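Teaching by Demonstration
Notes for Unit 5: Collecting demonstrations by remote control
Tomaszewski Hall, Lab B
Last updated 04/01/2021

Reading before class: Unit 4 notes on joint limits, and the Skesel quick start up to the section on saving sessions.

1. Two ways to show a robot a task

In Unit 4 we moved the arm by hand. You hold the links, the motors give way, and the joint angles are recorded as you go. The usual name for this is kinesthetic teaching. It is easy to learn and you can feel when the arm is close to a limit. It has two drawbacks for our purposes. Your own arms and body end up in the camera views, and moving seven joints with two hands is awkward when the tool has to stay at a fixed angle.

In this unit we use remote control, also called teleoperation. You hold a controller, the software reads its position, and the arm moves its tool to match. The buttons open and close the gripper. You look at the camera views and work from those. The recorded views contain what the policy will see later and nothing of you, so if you managed the task from them, the information needed to do it was probably there.

We do all of this in simulation with the Pomus scenes. The commands and the file format are the same ones you will use on the lab arm in February.

2. What gets recorded

A demonstration is one attempt at the task, from the start pose to the moment you press stop. At every time step Skesel stores:

- the camera images
- the joint angles
- the tool position and orientation
- the gripper opening
- the command you sent

Keep the last item separate in your mind from the ones before it. The command is where you asked the tool to go. The tool position is where it was at that moment. The two differ whenever the arm is still catching up, and they differ a lot if you push down against the table. When we train, the command is the action and the rest is the observation. Mixing these up is the most common error in the homework.

3. Working from the close view

The view near the gripper is the one to use for the last part of an approach. A shape that is easy to name from across the table can be hard to read from straight overhead. Parts that stand up from the table get foreshortened, and the height of a rim is difficult to judge.
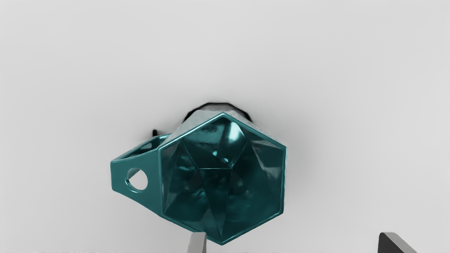 Do the approach in two stages. First bring the tool over the object and stop well above it. Turn the wrist until the line between the fingers crosses the part you want to hold. Then go down without turning. If you turn and descend together, you will tend to clip the object with one finger and push it away, and the policy will learn to do that too.

Before you close, check both fingers. The near one is easy to watch and the far one gets forgotten. Open the gripper fully at the start of each attempt, even when the object is narrow.

4. Starting states

Each attempt starts from a state that the scene file draws at random. The object's place on the table changes, its heading changes, and in the Coline set it may also come up on its side. Do not press reset until you get an easy one. A policy trained only on upright starts has no idea what to do with the others.

There is normally a second item on the table that has nothing to do with the task. Leave it alone. It is there so that the policy has something to ignore.

When the object is on its side, plan the grasp before you move. Look for two faces that the fingers can press from opposite directions. If you can't find a good pair, nudge the object with a closed gripper, back off, and plan again. That nudge is part of the demonstration and should stay in the recording.

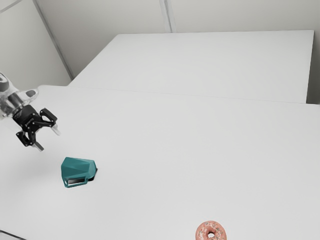
A student in the last group asked whether a slow, careful demonstration is worth more than a fast one, and said that pausing to think felt like cheating. Pausing is allowed, but long pauses cause trouble in training. During a pause the command is "stay where you are," and a policy that sees many of those steps can learn to stop in the same place and never start again. Think before you press record. If you freeze for a long time in the middle, let the attempt finish and mark it as "paused" in the log.

5. Keeping and discarding

After each attempt Skesel asks you to mark success or failure. The test for success is in the scene file, but your own mark is stored next to it. Last term's class recorded 89 attempts on the mug task and kept 56. Most of those thrown out had one of these problems:

- the recording began with the gripper already closed
- the operator dropped the controller or lost tracking
- the mug was lifted but never set down
- the attempt ran past the limit of 2,000 steps

A missed grasp followed by a second try is not on the list. Keep those. Recoveries show the policy how to get back from a bad position, and a data set of perfect attempts has none.

6. Upright grasps

For a mug standing on its base there are two usual choices. You can come down over the rim with the fingers on either side, or you can take the handle. Pick one for your whole set. If half of your attempts go to the rim and half to the handle, a simple policy may average them and aim at a spot between the two. 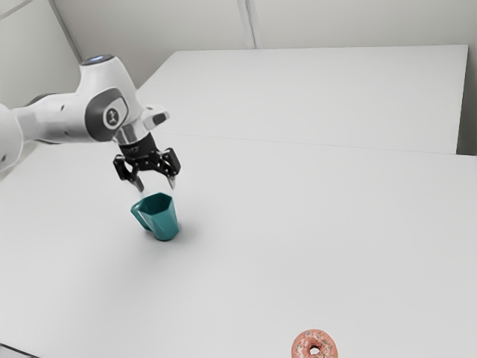 Lower the tool in a straight line and keep the speed steady. Stop before the palm of the gripper meets the rim. Close, wait a short moment for the fingers to settle, and lift straight up before you move sideways.

If the object slides when you close, the tool was off center. Open, go up, correct, and come down again. Do not drag it back into place with the fingers half shut.

7. Homework

Record 9 kept attempts on the mug task, all with the same choice of grasp. At least three must start with the object on its side. Hand in:

- the session folder, unchanged
- your log, with a line for every attempt including the discarded ones
- one plot of commanded height and tool height against time, for an attempt of your choice
- a short paragraph on where the two lines separate and why

Name the folder with your group number and the word mug. Folders go in the Unit 5 drop box. Questions about controller setup should go to the lab desk.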